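Ticket: Drawstring pouch will not close fully, cord binds on one side
Product group: Soft pouches and cases
Status: Resolved, monitoring
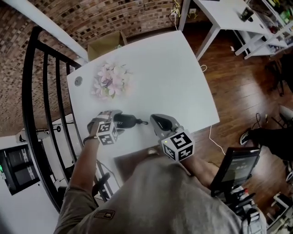
Reported problem

Black fabric pouch, short cord, faint white lettering. Bought from Ginell as part of a mixed order with a bunch of artificial flowers (pale pink and lavender). Used for sunglasses. Customer states that the cord pulls freely for the first part of its travel and then stops, leaving an opening wide enough for the glasses to slide out when the pouch is carried upside down. Fault present from September. No fault on delivery.

The customer has a second pouch of the same type from the same order, which closes fully. It was used for comparison in the steps below.

Environment

Pouch stored on a white work table, upstairs, indoors. Not machine washed. Hand washed once in warm water with dish soap and dried on a radiator. Customer had not connected the wash with the fault.

Initial checks

1. Cord end. Knot intact, no fraying. Cord not cut or replaced.
2. Cord length. Pulled to its stop, the faulty pouch shows 22 mm less free cord than the good one. Cord is therefore being held inside the channel.
3. Channel stitching. No open seam on the outside. Inside seam not visible without turning the pouch out.
4. Lining. Turned out. Lining is puckered on one side of the mouth for a length of 7 mm. Good pouch is flat at the same place.

Step 1 – Clear the channel

Asked customer to open the pouch as far as it goes, then roll the channel between finger and thumb from one side of the cord exit to the other, feeling for a lump. Lump found, level with the pucker. Rolling moved it slightly. No improvement in closing.

Step 2 – Dry lubricant

Plain white candle wax rubbed on the exposed cord, cord then worked back and forth. Travel improved a little and went back to the earlier stop after the pouch was left overnight. Silicone spray was not suggested. It leaves a film on lenses.

Step 3 – Steam

Pouch stuffed with a rolled hand towel so that the mouth was held open. Steam iron held above the channel without touching, short bursts, cord pulled gently between bursts. Customer reported that the lettering looked unchanged afterward. Pucker reduced. Cord still stopped in the same place.

At this point shrinkage of the lining was ruled out as the only cause.

Step 4 – Open the channel

Customer agreed to unpick stitches on the inside of the channel at the lump. Small sharp scissors used, as no seam ripper was available. Instructions given:

Turn the pouch inside out and lay it flat on a hard surface.
Cut one stitch, then lift the next with a needle. Do not pull the thread.
Stop when the cord can be seen.
Do not cut toward the cord.

Found: a loose thread from the lining, wound around the cord and pulled tight into the channel. The thread was cut at both ends and drawn out with tweezers. Cord ran its full length immediately and the pouch closed.

Step 5 – Close the channel

Resewn by hand with black Çetinkaya polyester thread, backstitch, kept to the outer edge of the channel. First attempt caught the cord and had to be undone. On the second attempt the cord was pulled to the far side and held with a clothespin while sewing. Cord moves freely.

Cause

Loose lining thread at the channel seam. Probably present from manufacture and drawn in around the cord during the hand wash. Heat from the radiator may have tightened the lining over it. The second half of this is an assumption – the good pouch has never been washed, so there is nothing to compare.

Supplier follow-up

Lirham confirmed a batch of 4,000 pouches with this lining. Griltel support holds 70 tickets against the batch, most of them for lettering wear and unrelated to this one. No recall. Lirham has been asked to trim and heat-seal lining threads at the channel before the cord goes in. No reply on that point yet.

Advice sent to customer

Wash with the cord pulled fully open and knotted outside the pouch. Cold water only. Dry flat, away from radiators. Trim any loose thread at the mouth before washing, and do not pull it. Replacement pouch offered and declined.

Customer also asked whether the artificial flowers from the same order can be washed the same way. Referred to Ginell. Not covered by this queue.

Ticket stays open for monitoring until the pouch has been through one more hand wash.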